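Sturnholm Home Forum › Bedrooms and Storage › Make-up boxes with a mirror in the lid: any good or just clutter with a lid?

tinlid_jo
I keep being told I need one of these. You know the sort, white box, mirror on top, little gold knobs, drawers, a tray on the side. The Dogar one is 50 quid and the page says it will "replace your dressing table". I very much doubt that. My dressing table is an old desk and it holds a hairdryer, a sewing tin and a lamp as well as my face stuff. Has anyone lived with one for longer than a week?

marrowfat
Had the Dogar for two years. It's fine. It doesn't replace a table because you have to stand it on a table. Mirror is decent.

pegbag471
"It's fine" is generous. I had the smaller Tavotow and sent it back. The drawers were so shallow that my face cream went in and the drawer wouldn't shut. Measure your tallest jar with the lid on before you spend anything. The page said it held 90 items. Ninety what? Cotton buds?

tinlid_jo
That's the sort of thing I was worried about. The adverts only ever have three lipsticks in them.

plainhook
I'll stick up for them a bit. I share a bathroom shelf with two teenagers and having one box that is mine has stopped most of the rows. I don't care if it's clever. Lipsticks stand up in the side bit, creams go in the drawer, and I leave the top part for whatever I'm using that morning.

marrowfat
Same here, more or less. The side tray gets used the most.

oddsocks_999
The side bit is what puts me off. You buy a box because it's narrow and then half of it swings out to the right and you need the width of a tea tray to use it. Have a look at these two and tell me that saves room:
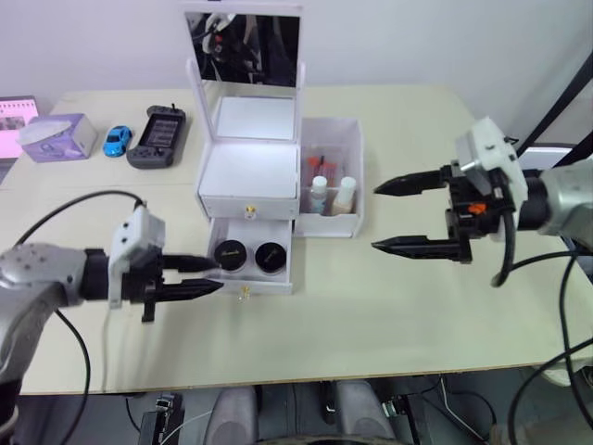
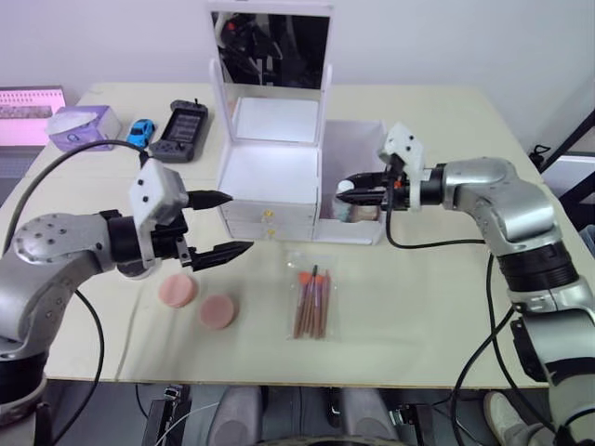 I've got a chest of drawers with a radio at one end and a plant at the other, and I'd have to move one of them every time I wanted a lipstick. Fine if you've a great big table going spare. I haven't. And if you leave it open all day it gathers dust, so what was the point of having a lid?

plainhook
Then leave the side shut and use the drawers at the front? It isn't compulsory to open everything at once.

oddsocks_999
If I'm not going to open it I don't want to pay for it.

pegbag471
Agree with oddsocks. Also, white. Has anybody kept one white? Foundation gets on everything I own. I had a white Fikix pot for brushes and it was orange round the rim by April.

marrowfat
Mine wipes clean with washing-up liquid and a soft cloth. Powder gets in the corners of the drawers and that's a cotton bud job. I take everything out and do it when I remember, so not often.

tinlid_jo
What about bottles? I've got a couple of tall ones, toner and a body lotion, and I can't see them lying down in a drawer without leaking.

plainhook
Stand them up in the side tray. Small ones are all right. A full-size body lotion makes it top heavy, I found, and mine lives on the floor by the bed now — along with most of my other things, I admit.

pegbag471
So it's a box for the things that were never a problem in the first place.

plainhook
You've never liked any storage anyone has posted on here.

pegbag471
I like a shoebox. Free, comes with a lid, and if foundation goes over it you get another one. Prop a mirror against the wall behind it and you're done.

oddsocks_999
A shoebox on top of the chest of drawers would look awful, mind. I'm sceptical but I do have eyes.

marrowfat
Jo, if you can find one second-hand, try that first. People get rid of them all the time because the drawers are too small for them. I paid a fiver for my sister's and she was glad to see the back of it. Check the knobs are tight and that the mirror stays up when you let go.

tinlid_jo
Right. I've measured my jars and the fattest one won't go in the Dogar drawer going by the sizes on the page, so that's 50 quid saved. Might look for an old one at the car boot. The hairdryer is staying on the desk whatever happens.

pegbag471
What size shoes do you take? I've got a spare box.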